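Speaker notes: building a pair of hand-held grippers in a shared workshop
Bramness Workshop, members' evening, June

Opening. Thank the hosts and confirm that the microphone is on. State that the talk lasts 12 minutes, with questions held until the end. The slides will be placed on the members' page afterwards.

Purpose of the project. Kisia was set up to produce a pair of grippers that a person can hold and operate at a bench, so that everyday handling tasks may be recorded and later passed to a robot arm. The workshop's part is the mechanical build and the bench. The software is the subject of a separate talk and should not be entered into this evening.

Slide 2. The bench. Explain that the working surface was settled before the grippers were. The white foam board lies over the wooden table and is marked with a pale grid, which gives the operator a reference when setting out objects. Members who work at this bench are asked not to cut on the board.

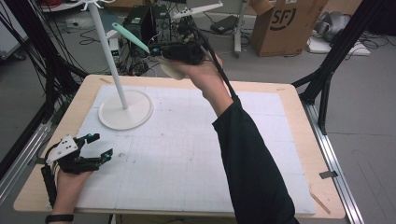 Slide 3. Holding the grippers. One gripper is held in each hand. The early handles, known in the group as the Morikawa pattern, were comfortable for short periods but placed too much weight in front of the wrist. The present version moves the body back over the hand. The mass of each unit is now some 350 grams without its cable. Pause here, as members usually wish to comment on the weight.

Cables. Acknowledge that these remain the least satisfactory part of the build. A cable that pulls on the gripper alters the way the operator moves, and the recording is poorer as a result. Leave a generous loop at the wrist and check it before each session. The group intends to try a lighter cable in the autumn, subject to funds.

Slide 4. Fingers. Three patterns were made. The first was smooth and allowed long-handled kitchen tools to turn in the grip. The second was too soft and wore at the corners. The third has a textured face and has been adopted for both units. Pass the spare finger round the room and ask for its return. 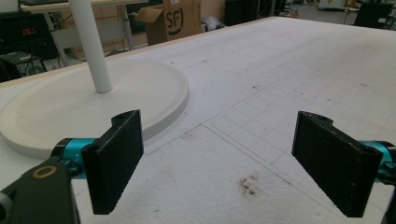
Alignment of the fingers should be checked with the jaws open and again with them closed on a sheet of paper. If the paper slides out at one side, slacken the link, reset it and tighten again. Do not force the fingers by hand. Members who have used the Jetico jig will know the procedure; a printed copy is kept in the drawer with the hex keys.

Slide 5. Use of the bench. Bookings are made through the usual sheet. Grippers are to be unplugged when the session ends and returned to their case. Loose screws should be reported even where the unit still works.

Closing. Invite members to put their names down for the next build session. If time is short, omit slide 5 and refer members to the notice by the door.

Questions likely to be raised: cost of a second pair, left-handed use, whether the drawings may be taken home (yes, for personal use).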